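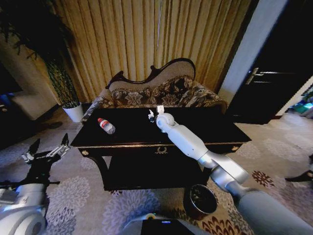 What do I do with a bottle that has been left on its side on a console table?

Pick it up, check the cap, and put it wherever the house keeps its bottles. If the house keeps its bottles on the console table, stand it upright and call the job done.

Home > Collections > Rooms > Parlor > README

Filed under: Household Notes, Tidying, Formal Furniture

# Rullura Parlor Notes

Written by Gemechu Moges, corrected by Ayantu Yimer, who has stronger feelings about carpets.

## What this is

A set of plain-text notes on tidying one kind of room: the good one. You know it. It has the carved sofa, the curtains with pleats, and a table too shiny to put anything on, so naturally everything gets put on it. The notes came out of the Nimulel house guide, which had 13 pages on kitchens and a single paragraph on parlors ("keep nice"). We thought we could do better than "keep nice."

Version 11. Versions 1 through 4 were one long argument about coasters and have been withdrawn.

## Contents

- `surfaces.txt`: console tables, side tables, lacquer, gold trim
- `floor.txt`: patterned carpet and whatever has been parked on it
- `sofa.txt`: carved frames, fabric arms, cushions
- `curtains.txt`: short, mostly about cords
- `strays.txt`: objects that belong in some other room

Each entry is one situation and one thing to do about it. There are 200 entries. The longest is on figurines, and we have asked Ayantu to shorten it.

## Surfaces

Black lacquer shows everything. A dry soft cloth comes first, a barely damp one second, and spray polish never goes straight onto the table. Gold knobs and wreath ornaments get the dry cloth only. Do not scrub a thin trim line to see whether the gold comes off. (Entry 41 was written by someone who wanted to see.)

Lift, don't slide. This applies to bottles, to small ornaments, and above all to anything with a rough base. Clear the top completely before wiping. Going around the figurine leaves a clean table with a figurine-shaped confession in the middle.

Check the lower shelf too. It is dark down there and people take advantage.

## Floor

Big chrysanthemum-type patterns are very forgiving of crumbs, and this has made several of us lazy. Vacuum on a schedule, whatever the flowers are telling you.

Small pots on the carpet are treated as decoration until proven otherwise. Look inside before moving one. Carry it level. If the owner says it lives by the end of the table, it goes back by the end of the table, even if you have walked into it twice.

## Sofa

Brush the carving with a soft dry brush, top rail first, so the dust falls on upholstery you haven't cleaned yet. Patterned arms hide wear but not gravy. Straighten the cushions last, and please stop chopping them in the middle. Version 9 allowed chopping. Version 9 was a mistake.

## Known gaps

- No advice on pianos. Ranari has promised us some.
- Fringe is covered badly.
- The water-ring entries disagree with each other. Both authors are sure.
- Every entry assumes daylight. In the evening, black lacquer looks clean no matter what you do, and you should enjoy that.

## Using the notes

Copy them, print them, tape them inside a closet door. If you change an entry, say so at the top of the file. Please don't pass your own opinions on doilies off as ours, as happened with the Wubshet edition.

Corrections are welcome at the parlor desk. Put the file name and entry number in the first line. "The one about the bottle" does not narrow it down.

Last revised October 4, 2019

Rullura Household Notes | Contact | Report an error | Back to top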